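Kellar Community Help › Robot cells: rules and good practice
Reading time: 4 minutes
Search the help pages Search Clear

QUESTION
What should be recorded, and in what order, before results from a simulated sorting cell may be used in a safety file?

Our department operates a simulated cell in which an arm takes yellow balls from a green tray. The layout and the grip are shown for reference.
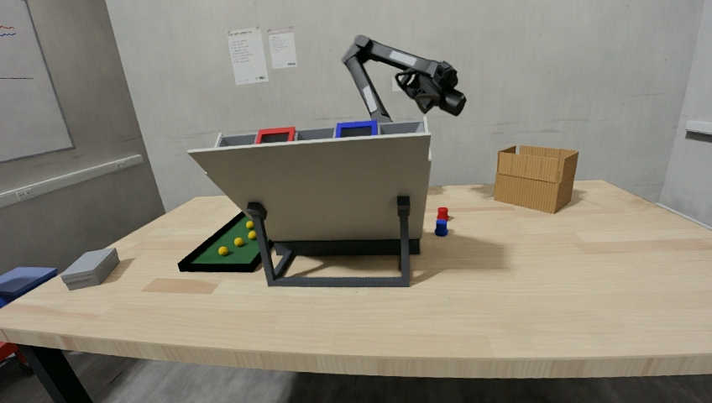
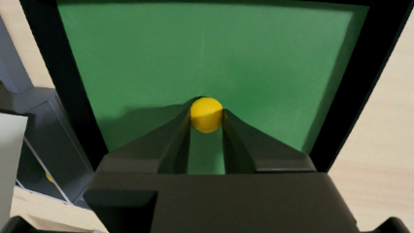

Page last changed: Monday, 16:40

The department intends to build the physical cell at our Hudham site. The Walleck arm has been selected and the simulation has been run 3682 times with the present layout. Our internal procedure states that "evidence from simulation may support the risk assessment", but it does not say how much weight such evidence may carry, nor in what form it should be kept. We should be grateful for guidance on the following points.

Is it acceptable to cite simulated runs when setting the speed limit and the gripping force? Must failed runs be kept? The simulation was altered during the work (the tray was moved, and the bins along the top of the panel were given coloured frames), and 282 of the runs predate those alterations. We do not know whether they should be removed from the total.

ANSWER 1 (accepted)
Simulated runs may be cited in support of a decision on layout, reach and sequence. They should not be cited as the sole ground for a limit on speed or force. Those limits depend on the arm as installed, the fingers as fitted and the persons who may enter the space, and they should be confirmed by measurement at Hudham before the cell is released for use.

As to the record, the following is the practice in our own organisation and has been accepted at each internal review.

1. Give every layout a version number. A change to the position of a tray, panel, box or bin is a new version, however small.
2. State the version against every run. The 282 earlier runs should be kept and reported under their own version. They should not be added to the later ones to produce a single figure.
3. Keep all failed runs, with the reason for failure where it is known. "Unknown" is an acceptable entry. A blank is not.
4. Record the object model used: diameter, mass and surface friction. A ball that is held well by two parallel fingers in simulation may behave differently if the friction value was a default that no one reviewed.
5. List every object within reach of the arm, including those which take no part in the task. In your layout this would include the open cardboard box and the two small cylinders to the right of the panel. Objects of this kind are often left out of the list and then found to be in the path of the elbow.
6. Name the person responsible for the comparison between the simulated and the physical cell, and the month by which it is due.

On the comparison itself, we require 600 physical cycles at reduced speed, with the guard closed, before the simulated results are referred to in the file at all. Your own procedure may set a different number. What matters to a reviewer is that the number was fixed in advance and written down — we have seen files returned on that point alone.

ANSWER 2
I agree with the above in general. I would add that the software version should be recorded as well as the layout version. We use Mai for our own cells, and an update in January altered the way contact between fingers and object was calculated. Our earlier results could not be reproduced afterwards, and the old installation had already been removed from the machine.

Kindly also note that the emergency stop cannot be assessed in simulation. It should appear in the file as a separate item with its own test sheet.

ANSWER 3
We simply deleted the old runs and started again. It was quicker. I cannot say if this is permitted under your procedure.

Comment on Answer 3: Deletion is not advised. A reviewer may ask why the layout was changed, and the earlier runs are usually the only evidence of it.

Comment from the original enquirer: Thank you. The runs have been separated by version and the list of objects within reach is being prepared. The question of who is to sign for the friction values has been passed to the Hudham site office, as neither department considers it to be theirs.

Contact the help desk | © Kellar Community Help | Back to top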